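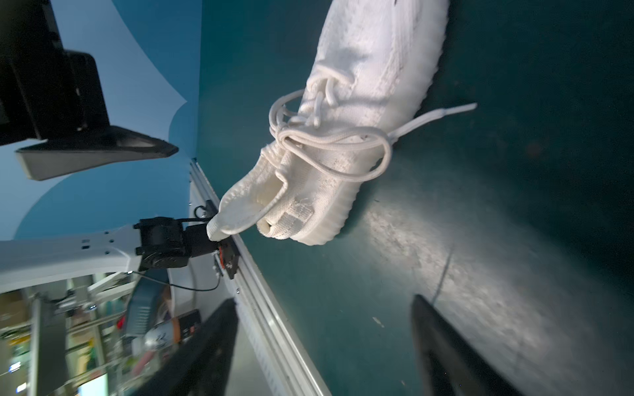 Zevero 客服部 退换货组

首页 | 部门资料 | 讲稿 | 联系我们

一月
讲者：Vernon Tremblay

退货验收怎么写备注（内部分享讲稿）

开场先不放流程图，直接问大家：昨天你写的最后一条验收备注，换个同事能看懂吗？停一下，等两三个人回答。

今天讲45分钟，只讲备注这一件事。退款政策去年讲过了，有问题会后找 Brock Bouchard。

第一部分：备注是写给谁看的

看备注的有三种人：接电话的客服、做二次销售判断的仓库同事、偶尔来抽查的财务。客服看得最急，顾客在电话那头等着，他只有几秒钟。所以第一句必须是结论，收还是不收，全额还是部分。

（翻页）

我从 Ouellet 仓的记录里抽了200条。单独看“有使用痕迹”这五个字，出现得非常多，后面什么都没有。痕迹在哪里，什么颜色，擦不擦得掉，都没写。顾客一投诉，我们只能把货再找出来看一遍。

第二部分：写看到的，别写猜的

拿鞋来说。白色针织鞋面，侧面有浅灰色的污迹和小脏点，这样写就行。不要写“顾客穿去跑步了”，你没看见。鞋带系着还是散着可以写，鞋底厚不厚不用写，商品页上有。

“疑似”可以用，但要写清疑似什么。单写“疑似问题件”等于没写。

这里举 Bindusetti 那张单子的例子。备注写“鞋脏，拒”，顾客回信说收到时就这样。我们查不到出库记录，最后全额退了，还补了运费。当时要是写明污迹的位置，跟出库照一比就清楚。（不要展开讲赔了多少。）

第三部分：长度

系统备注栏上限200字，够用。建议顺序：结论、部位、状况、配件、经手人。没有的项直接跳过，不要填“无”，填多了客服翻起来累。

缩写只用 Zirance 系统词表里的。各仓自己发明的那些，比如“半新”“微瑕A”，从下个月起不再认。这一条肯定有人反对，先记下意见，不在会上争。

第四部分：练习

两人一组，发退货件，每人写一条，交换，由对方只看备注口头复述商品状况。复述对不上的地方圈出来。练习时间控制好，上次在 Ouellet 超时了，后面提问全砍掉了。

如果有人问照片能不能代替文字：不能。照片要点开才看得到，电话客服的界面默认不显示。照片照拍，文字照写。

如果有人问旧记录要不要补：不补，只管新单。

最后把词表链接发到群里，提醒各组长签收。

评论

仓库小林：备注栏200字是不是含标点？我这边写到一半就存不进去。

Brock Bouchard：含标点，空格也算。存不进去的话先检查有没有从表格里粘过来的换行。

夜班阿哲：“微瑕A”我们用了好几年，突然不认，旧单怎么查？

Vernon Tremblay：旧单照常能搜，只是新单不能再用。对照表我放在讲稿同一个文件夹里。

小许：练习那部分能不能多留点时间，我们组没轮到复述。

上一篇 | 下一篇 | 返回讲稿列表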